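Inicio / Tienda / Pinzas y dedos / Juego de dedos Kubíček con almohadilla texturada

Juego de dedos Kubíček para pinza paralela
Ref. ARN-361
34 € (IVA incluido)
Disponible. Se imprime por encargo en el taller, así que dame unos días.

Hola otra vez. Si has llegado hasta aquí seguramente tienes un brazo a medio montar encima de una mesa y unos dedos que resbalan con todo lo que no sea un cubo de espuma. Me pasó lo mismo, y de ahí salió este juego. Llevo Arnico desde un rincón de un taller compartido (comparto pared con una encuadernadora y enchufes con todo el mundo) y esto empezó como una pieza para mi propio brazo, sin ninguna intención de venderla. Luego la pidió uno, luego otro, y en noviembre ya tenía la impresora ocupada casi siempre con lo mismo.

El juego lleva dos dedos, dos almohadillas puestas, dos almohadillas de repuesto y la tornillería. Va pensado para la pinza paralela del Zivberg, el brazo de sobremesa que montamos varios en el taller, aunque con el adaptador (lo tienes más abajo) entra también en otras pinzas de carro lineal. Mándame una foto de tu carro antes de comprar y te digo si encaja, que contesto siempre, aunque a veces de madrugada.

El nombre de Kubíček viene del primer boceto, que era literalmente un cubo con una ranura. Quedó fatal y el nombre se quedó. El dibujo bueno es de Norbert Ďurica, que me pasó la geometría de la punta en una servilleta escaneada y con las cotas en el lado equivocado. Después de corregir eso ya fue todo mucho mejor: la punta baja más cerca de la mesa, el dedo flexa un poco hacia dentro cuando aprieta y puedes coger cosas finas sin tener que inclinar la muñeca como si estuvieras jugando al billar.

Lo de la almohadilla

La versión que vendo por defecto es la de panal: celdillas hexagonales con el borde levantado, en negro. Probé antes rayas horizontales (agarran bien hacia arriba y fatal hacia los lados), puntitos (se llenan de pelusa en una tarde, qué asco) y goma lisa de la de las juntas, que el primer día es una maravilla y a la semana está brillante. El panal me gusta porque le da igual por dónde tire el objeto. Con un cable se nota muchísimo: se asienta entre los bordes de las celdas y no rueda tanto.

También hay una almohadilla de grano, más áspera, que algunos preferís para madera y cartón. Si la quieres en uno de los dos dedos, o en los dos, escríbelo en las notas del pedido, mismo precio. Yo he usado las dos mezcladas temporadas enteras y no he visto que al brazo le importe lo más mínimo.

Las almohadillas van recortadas a mano con cúter, y a veces sale alguna rebaba en el canto de arriba. No afecta al agarre. Si te molesta, una pasada de lima fina y listo. El borde es además lo primero que se come el uso, sobre todo si te pasas el día rozando mesa, por eso van las de repuesto en la bolsita.

Para qué los uso yo

Mi mesa es de madera y tiene vetas, marcas y una zona blanquecina que ya no sale ni frotando. La tengo así a propósito, bueno, a propósito no, pero me sirve: si el brazo se apaña sobre una superficie con tanto dibujo, en una mesa lisa va sobrado. Lo que más repito son cosas de escritorio: móviles, cables, tapones, bolis, una caja de grapas. El móvil plano sobre la mesa es el ejercicio que más me ha enseñado, porque es ancho, es fino, no tiene de dónde tirar y encima te importa que no se caiga!

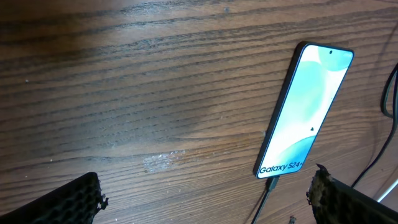 MANIPULACIÓN DE OBJETOS PLANOS Y CABLES

El móvil en diagonal, con la pantalla encendida y el cable negro saliendo por abajo, es mi prueba de siempre para un juego de dedos recién montado. Lo del cable complica bastante la faena: si entras por la parte de abajo del teléfono, tienes el conector justo en medio y hay que abrir bien los dedos para que quede entre los dos. Mi consejo es abrir del todo, acercarte despacio y mirar por la cámara de muñeca antes de cerrar nada. Y si lo que quieres es agarrar el cable, hazlo algo lejos del conector, que tirar en ángulo de un puerto de carga me da escalofríos.

Para los que vais a practicar con vuestro propio teléfono: funda puesta, por favor. Y nada de empezar con él. Empieza con una tableta de chocolate, que tiene un tamaño parecido y si se parte te la comes.

Otra cosa que me preguntáis mucho es si los dedos rayan las pantallas. La almohadilla es blanda, pero las celdas guardan polvo, y el polvo de taller sí raya. Yo paso un pincel seco antes de cada sesión. Lo que evito siempre es apoyar la punta del dedo sobre el cristal; si hace falta mover un móvil, lo empujo por el canto.

Montaje

Se monta en un rato, con una llave Allen y algo de paciencia. Te cuento cómo lo hago yo:

Apaga el brazo. Del todo, de la corriente, que el servo del carro tiene más fuerza de la que parece y ya me pilló un dedo (de los míos).

Saca los dedos viejos y limpia las guías del carro. Si hay viruta de la impresión, sóplala hacia fuera.

Presenta el dedo izquierdo, mete los tornillos sin apretar y haz lo mismo con el derecho. Son 3 por lado. Cierra el carro con la mano hasta que las almohadillas se toquen, comprueba que apoyan en toda la cara y ahora sí, aprieta.

Vuelve a calibrar el cero de la pinza. Este paso se lo salta todo el mundo, me escribís diciendo que no cierra bien y siempre es esto.

Recoge los cables por detrás de la muñeca. En mi mesa siempre acaban haciendo un bucle por el borde, lo reconozco, pero por lo menos que no crucen por delante de los dedos. Una brida floja cada palmo y holgura suficiente para que la muñeca gire sin tirar.

Si usas la cámara Kiritz de muñeca, baja el soporte una posición. Con los dedos nuevos las puntas salen en las dos esquinas de abajo, bastante grandes, y así tienes que verlas: te sirven de referencia para saber por dónde va a entrar el objeto. Con el soporte en la posición de fábrica se ve demasiada mesa y poca punta.

Qué viene en la bolsa

Dos dedos impresos en negro, izquierdo y derecho (van marcados por detrás)
Dos almohadillas montadas, de panal si no dices nada
Dos almohadillas de repuesto con su adhesivo
Tornillos y arandelas
Un papelito con el montaje, escrito a mano y fotocopiado

No viene la pinza, ni el carro, ni la cámara. Lo pongo porque ya ha habido algún disgusto.

Variantes

Puedes pedir el dedo corto si tu brazo es de los pequeños, o si trabajas muy pegado a la base. Agarra igual, pero baja menos, y con objetos planos lo vas a notar. El largo es el que tengo puesto yo. Hay también una versión con carcasa exterior lisa, un poco más gruesa por fuera, para quienes se dan golpes contra cajones y estanterías. Esa la recomiendo si el brazo lo van a manejar varias personas, que en un taller compartido es lo normal y cada cual conduce a su manera.

El adaptador para otros carros se pide aparte. Lo imprimo con la separación que me digas, así que mide bien, mide dos veces, y mándame la medida en milímetros. Me llegó una en pulgadas y salió una cosa preciosa que no servía para nada.

Recambios y garantía

Las almohadillas se gastan, es lo suyo. A mí un par me dura unos meses con uso de tarde, pero depende muchísimo de la mesa y de lo que cojas. Cuando veas que el dibujo se ha alisado por el centro, cámbialas: despega con calor suave, limpia con alcohol, espera y pega las nuevas apretando un minuto. Si lo que se rompe es el dedo en los primeros 3 meses y no ha sido por pillarlo con un tornillo de banco, te mando otro y me cuentas cómo fue para reforzar la zona. De esas historias han salido casi todos los cambios del diseño.

Los archivos para imprimirlos en casa están en la página del Zivberg, gratis. Usa un material que flexe algo y no pases la punta de velocidad, que es donde se abren las capas. Lo que compras aquí es que te lo dé yo hecho, probado en mi brazo y con las almohadillas cortadas, que es la parte pesada.

Envíos y recogida

Envío en sobre acolchado a toda la península, y a Baleares y Canarias preguntando antes. Si vives cerca puedes pasarte por el taller a partir de las cinco de la tarde y los pruebas en mi brazo antes de llevártelos. Trae lo que quieras agarrar! Me han venido con una cuchara, con un mando de la tele y con una croqueta, y de la croqueta hay que hablar otro día porque la presión mínima todavía la estoy ajustando.

Para dudas, el formulario de contacto o un mensaje con foto, que con la foto acabamos antes.

También te puede interesar
Almohadillas de panal sueltas (par)
Almohadillas de grano (par)
Adaptador de carro a medida
Soporte bajo para cámara Kiritz
Bridas de velcro para muñeca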